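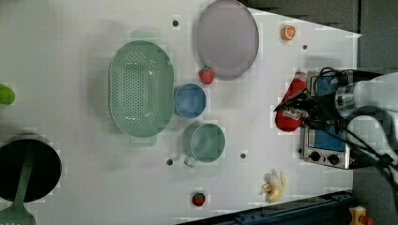
Review: Hanotness play kitchen set, for collecting robot demonstrations
June
By Tadeo Ocampo

We use this set at Fosel to record examples for our pick-and-place model. The colander and the plate are good targets, wide and easy to reach. The toy strawberries are harder – small, and the operator needs 2 or 3 tries on a bad day. I would like more fruit of this size.

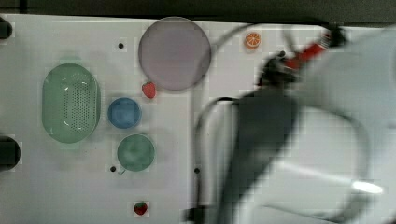
Can you mix it with the Gradden set?
We do, but we keep the recordings in separate folders, so that we can train on each one alone.

For the price I give it 6 out of 10. The Pereyra set has better fruit, but no colander.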